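Cell Attendants (two posts), soft goods handling
Ulier, Nalleck site 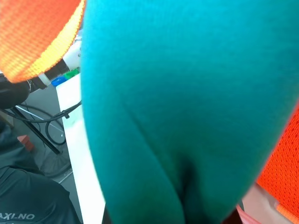 Teal fabric between the gripper pads at the white table.

Ulier is taking on two cell attendants for the soft goods hall at Nalleck. The work is handling fabric items alongside gripper arms. You do not need to have worked with robots before. You do need to know fabric, or be willing to learn it quickly.

About the site
We finish, fold and pack cushion covers, throws and padded items for hotels and furniture shops. There are 194 people on the site, and 14 of them work in the soft goods hall. Until February all the folding and bagging there was done by hand. Arms now do part of the picking and turning. They are good at lifting a single piece and putting it down in the same place each time. They are poor at thin hems, slippery linings and anything that has been folded wrongly further up the line. Those still go to a person.

What has changed in the job
The old folder's post was standing work at a bench, with a target per hour. That target has gone. An attendant looks after two arms, feeds them, takes out the pieces they cannot manage and keeps a short written record of why. There is less lifting and less reaching. There is more walking between tables and more time spent watching. Some of the folders who moved over like this and some have found the day longer, so we ask everyone to do a trial shift before they accept.

No folder lost their job when the arms came in. Three moved to the sewing room by choice, and the two posts advertised now are new.

Main duties
Lay out pieces for the arms and clear finished ones to the packing trolleys.
Check pieces for pulled threads, marks and creases after handling.
Change worn finger pads and report any that wear early.
Stop the arm and call the shift technician when a grip fails twice on the same piece.
Fill in the handling log, on paper or on the tablet.
Show new product samples to the technicians and say where they should be held.
Fold by hand when an arm is out of use.

What we are looking for
Experience in sewing, laundry, upholstery, tailoring or textile packing, paid or unpaid.
Good enough written English to keep a log that the next shift can follow.
Willingness to say when something is not working, including when the supervisor is in a hurry.
Normal colour vision is helpful, but tell us if you do not have it and we will talk about which tables would suit.

Training
The first four weeks are paid training. Two of these are at the benches with the hand folders and two are at the arms. The arm training is given by Sithole, who supply and service the equipment, and ends with a practical check on stopping, clearing and restarting. If you do not pass the first time you can take it again.

Hours and pay
37 hours a week, early and late shifts in alternate weeks, no nights. The rate is £426 a week during training and goes up one grade after the practical check. Late shifts carry an allowance. Leave is 25 days plus bank holidays. The Skirkano bus stops at the gate, but the last one leaves before the end of the late shift, so we run a minibus back into town.

Your supervisor will be Ilze Sepp, who was a folder in the hall before she took over the shift. The union representative for the hall is Rasmus Lill. He was part of the talks on the new posts and is happy to speak to applicants without a manager present.

How to apply
Send a letter of one page, or fill in the form at the gatehouse. Tell us what fabric work you have done and which shifts you could not manage. A CV is not needed. Applications close on 15 October 2018. Trial shifts will be offered within 14 days of that date and are paid at the training rate.

Applications from current Ulier staff are welcome and go through the same steps. Bring flat closed shoes to the trial shift. Overalls are provided.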